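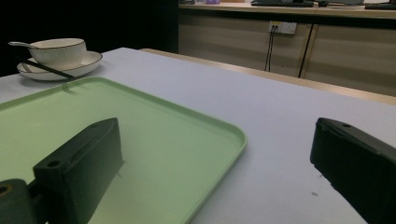
Slide 1: bowl, saucer, chopsticks, green tray.

Start with the claim on the Vastent poster: the planner "understands" table settings. Ask who checked. We ran Unel, our replay tool, over 2000 logged plans.

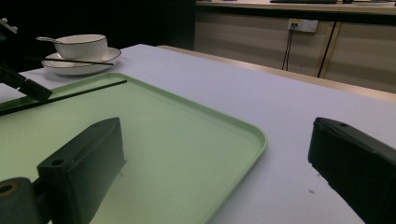 and most of the failures were in perception. Pause. Let them argue.
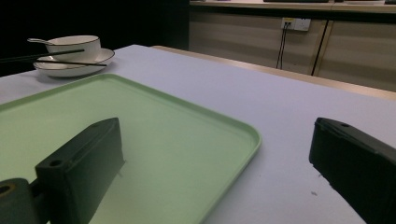 Thin objects are where the depth filter gives up. It smooths over anything narrow and reports a clean surface. One chopstick lying across a plate is enough to test it, so ask for the raw mask. Don't accept the demo video. 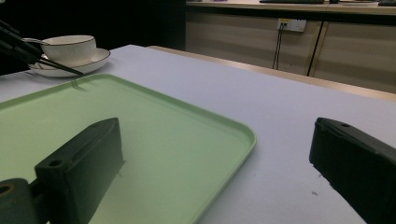 Annelore Grube
Controls software, Narkley

Skip the latency chart if short of time. 1413 plans passed replay. I still don't trust the scoring. Questions.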